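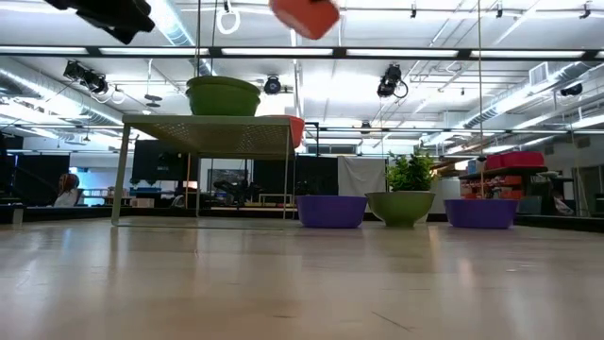 Section 3: Setting Up the Table and Floor Bowls

3.1 Scope

This section covers placement of the Flusside mesh-top side table, the bowls that stand on it, and the bowls that stand on the floor beside it. It applies to indoor use on wood, tile or sealed concrete. For assembly of the table legs, see Section 2. For outdoor use, see Section 5.

3.2 Before you start

The table must be fully assembled, with all leg screws tightened. You will need:

Flusside table, any color
One deep bowl for the tabletop
Wadalora plastic bowls for the floor, as many as the layout calls for
One potted plant, if a planter bowl is used
Soft dry cloth
Tape measure
Felt pads, one per leg (supplied)

Note: Wadalora bowls are sold in wide shallow and wide deep shapes. Use a deep bowl on the table and shallow bowls on the floor. A planter bowl may be either shape, provided the pot sits flat on the bottom.

3.3 Placing the table

1. Sweep the floor and wipe it dry. Grit under a leg will scratch a glossy finish.

2. Turn the table upside down on a blanket. Press one felt pad onto the foot of each leg and hold it down firmly.

3. Turn the table upright. Lift it into position with both hands under the frame. Do not drag it.

4. Press down on each corner of the tabletop in turn. If the table rocks, loosen the leg screws half a turn, let the legs settle, and tighten again.

5. Leave a clear walkway of at least 675 mm on the side from which the table will be used.

Caution: The legs are thin and can be hard to see against a busy background. Do not place the table in a doorway or across a main walking route.

3.4 Placing the tabletop bowl

6. Check that the underside of the deep bowl is clean and has no burrs. Small particles lodge in the perforations and are difficult to remove.

7. Set the bowl on the tabletop with its whole base supported. It may stand left or right of center, but the rim should not extend past the table edge.

8. If the bowl slides, place a thin rubber mat under it. Cut the mat slightly smaller than the base of the bowl.

Caution: The tabletop is perforated. Liquid spilled from the bowl will pass straight through to the floor. Do not carry a full bowl to the table. Set the empty bowl down first and fill it in place.

Caution: Maximum load on the tabletop is 16 kg, spread over the surface. Do not sit or stand on the table.

3.5 Placing the floor bowls

9. Choose the side of the table where the row will run. Keep the other side free for access.

10. Set the first shallow bowl on the floor next to the table, clear of the legs.

11. Set the planter bowl next in the row. Place the potted plant in it and turn the pot until the leaves hang evenly over the rim.

12. Set the second shallow bowl on the far side of the planter bowl. Adjust all the bowls until they form a straight row.

13. Check that each bowl can be lifted out without touching the one next to it. Widen the gaps if needed.

Note: Two bowls of one color with a different color between them make the planter easy to find when watering. Color has no effect on how the bowls are used.

3.6 Watering the plant

Lift the pot out of the planter bowl before watering. Let it drain completely, wipe the inside of the bowl, and put the pot back. The bowl has no drain hole, and standing water will damage the roots.

Caution: Plastic bowls can trap moisture against a wood floor. Lift every floor bowl once a week and wipe the floor beneath it.

3.7 Storage bins

A bin may be kept behind the table with its rim above the level of the tabletop. Stand it on the floor and do not let it lean on the table frame. Do not hang bins from the tabletop edge.

3.8 Cleaning

Table: wipe with a damp cloth and dry at once. Clear the perforations with a soft nylon brush. Do not use steel wool or abrasive powder, both of which remove the paint.

Bowls: wash by hand in warm water with mild dish soap. Do not use solvents.

3.9 Replacement parts

Felt pads, leg screws and rubber mats can be ordered from the Ustville parts desk. Quote the part number on the label under the tabletop. The felt pad set is part 2000.

Continue to Section 4, Moving and Storing the Table.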